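Setting a Table for a Crowd: Notes for Week 4
Lotcombe Evening Classes, with Phyllis Yeoman

Welcome back, everyone, and thank you for all those lovely menus you handed in!
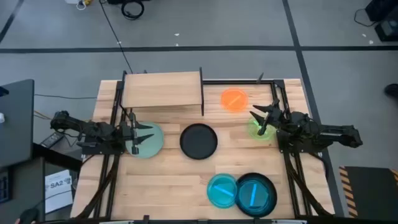

Tonight we move on to the order of laying, and I'd like you to go slowly with it, even if you've been setting tables since you were small. Start with the plates, one to a seat, a thumb's width in from the edge. Forks go on the left, knives and spoons on the right — blades facing the plate, please. Glasses sit just above the knives.

For a shared supper I like to keep the big serving bowls down the middle, where everybody can reach them without standing up (my aunt never managed this, bless her).

For Sunday, sketch a table for eight and bring it along. Roland Marsden has the spare handouts if you've lost yours.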